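July, past midnight, kitchen

Bin day again. Me on one gripper, Fatemeh on the other, squeeze, lift, set down, say "done" out loud, reset. 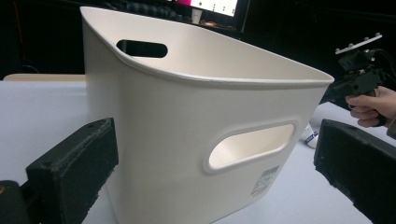

My wrist is killing me. We are meant to hit 200 good demos before Lok-yiu gets back and we're not close - lost a whole batch this morning becuase I kept letting go of the trigger too fast. Replay looked like I was flinging the thing. Lok-yiu wants slow approach, pause, close, pause. Fine. Slow is hard when you've done it all day.

Fatemeh much better at it than me. Steadier hands. She says don't look at the bin, look at the fingers. Tried it, helped a bit.

Bralline people called at 3, want to know when they get the data. Their model was trained on 3,000 clips of small stuff, cups and so on, nothing big and hollow. Told them next week. Probably a lie.

Still not sure about the handles. Do we grab by the handles or just pinch the sides?? Mixed both so far. Fatemeh thinks mixing will confuse it, I think it needs both. Ask Lok-yiu.

Also - need new pads, tape, and somthing for lunch that isn't crackers. Bus leaves early tomorow. Bed.

Last updated: July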